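We use cookies to keep you logged in. OK

sirkka_r
Our rescue dog Pesto came home on Tuesday and won't eat if anyone's in the room. He's 6, found by a road near Mustonen. Do I leave the bowl down all day?
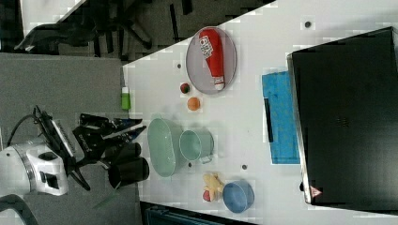 He'll take chicken from my hand at 10 at night, so he's hungry enough!

Rostam131
I'd lift it after twenty minutes. Ours soon got the idea.

sirkka_r
Feels a bit mean, but maybe.
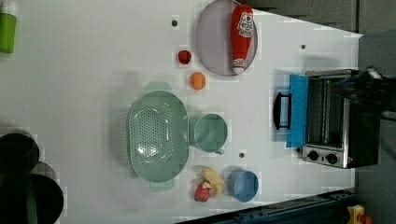
Vet says his weight's fine, which is a relief. He does like company once the lights are low, and last night he crept right up to my chair. I might swap his deep bowl for a flat plate, like the round one with the ketchup bottle lying across it.

Eustaquio S
Disagree with Rostam, sorry. A scared dog needs food left down. Ours took until September.
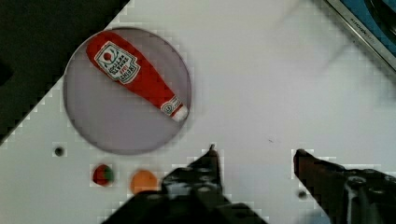

And sit on the floor with your back to him, it helped us loads.

Rostam131
Fair enough, mine was never that nervous.

Contact us | © Claratora Pet Forum | Back to top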